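Ballmont Tabletop Items - README

Contents

This set covers small household items laid out on a white table in the Ballmont room. It has 633 entries in items.csv, one line per item per layout. Ekua Aidoo wrote the item list and Kekeli Akolgo checked the names.

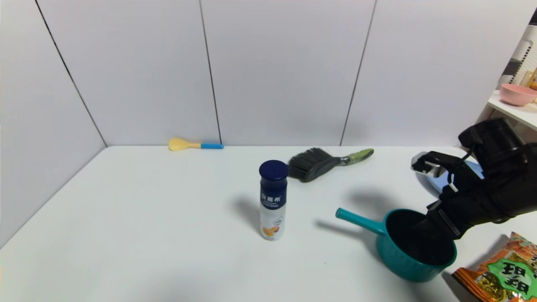
Item names are kept short and follow what a person would say in a kitchen. Brand names are left out and color goes first, so the pan is "teal saucepan" and the brush with dark gray bristles is "green hand brush". Snack bags are listed as "snack bag" whatever is printed on them - the flavor goes in the notes column if someone could read it.

Columns

layout_id: a number from 1 to 180
item: short name, lower case
area: back, middle, front or side
notes: free text, often blank

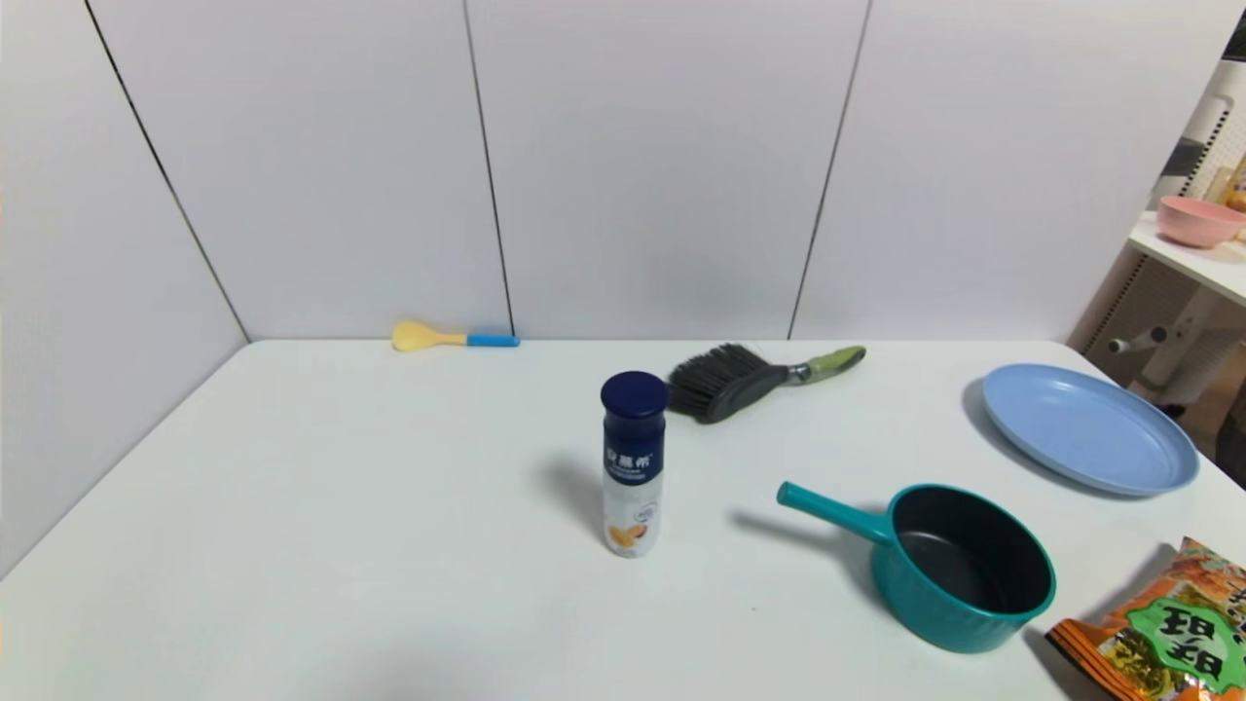 The area column is judged from the front of the table. An item that lies across two areas gets the one its larger part is in. Long handles are ignored for this.

Known problems

Bowls and plates were mixed up in the first 20 layouts. These were fixed in September, but the old names are still in the Bovavar copy. Items on the shelf unit are not listed.

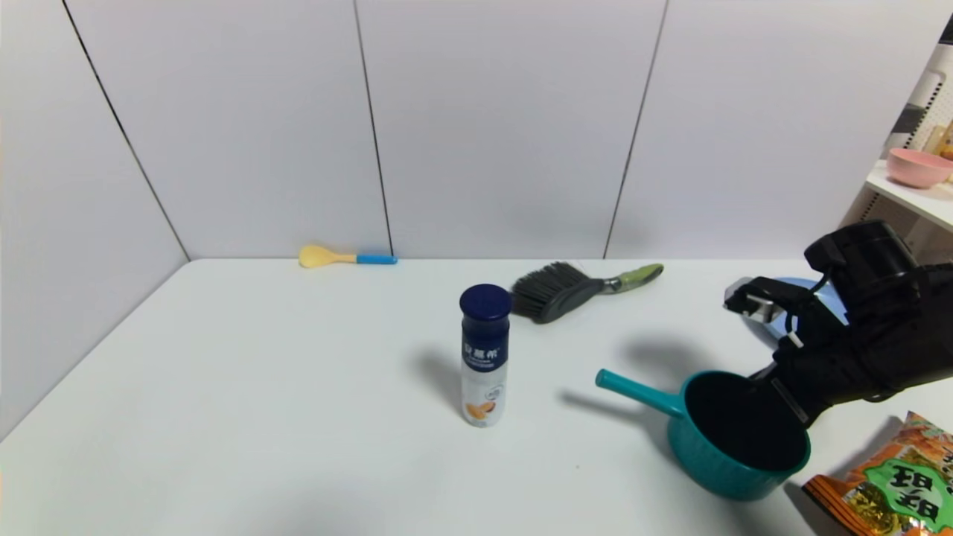 Spoons are all entered as "spoon", with no size. Of the 633 entries, 398 have a blank notes field. Send corrections to Kekeli with the layout_id and the item name as it stands now.

Last edited Feb 14, 2018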